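Kutent supper club moves to Narnwood hall after kitchen refit
Jan 3, 2025

The Kutent supper club, which raises money for winter food parcels in the Brarkach district, will hold its next dinners at Narnwood hall. The club's previous kitchen, in the basement of the Lebrun building, closed when its extraction system failed an inspection in June.

The move follows a refit of the Narnwood kitchen. The work covered a new extraction canopy, a replacement gas supply and a second hand-wash basin beside the preparation counter. The old domestic cooker has been taken out and a six-burner range installed in its place. Cold storage has been moved from the corridor into the former cloakroom, which now has its own door seal and temperature log.

Hedvika Ševčík, who plans the menus, said the layout had dictated the change in format. Diners at Lebrun were served at the table from a single pass. At Narnwood the kitchen opens onto the hall through a hatch, and plates will go out in two sittings, with the second seated once the first has finished its main course.

"The hatch is narrow and it sets the pace," she said. "We tried the full menu in a test service and the soup was fine. The dumplings were not. They need to go from the water to the plate in under a minute, so they will be cooked in smaller batches."

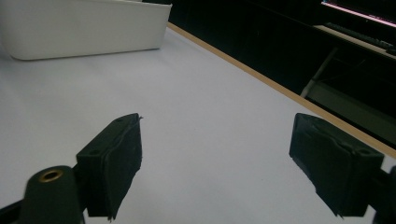
The menu will remain at four courses: a clear beetroot soup, potato dumplings with smoked cabbage, braised beef or a mushroom and barley alternative, and a baked curd cake. The barley dish is prepared without dairy. Allergen sheets will be placed on each table and a copy kept at the hatch.

Ticket income after ingredients and hall hire goes to the parcel scheme, which delivers dry goods, tinned fish and cooking oil to households in Brarkach. The scheme packed roughly 500 parcels last winter. Štěpánka Vrabec, who coordinates deliveries, said demand had risen in the streets north of the railway line and that the route would be split between two vans this season.

The contents of the parcels have also been revised. Rice will be supplied in smaller bags — the large ones were splitting in transit — and dried beans have been replaced in part by tinned ones, which take less fuel to prepare. Fresh vegetables will be added where a delivery can be made on the day of packing.

The Narnwood kitchen will be open to other groups when the supper club is not using it. Hirers must hold a current food hygiene certificate and leave the range, canopy filters and floor drain clean. Keys are issued from the Kutent office against a signed form, and bookings that include use of the cold store must state what will be kept there and for how long.

Tickets for the dinners are sold at the Kutent office and at the Narnwood hall door if places remain. Dietary requirements should be given when booking. There is step-free access from the car park side; the street entrance has two steps and no rail.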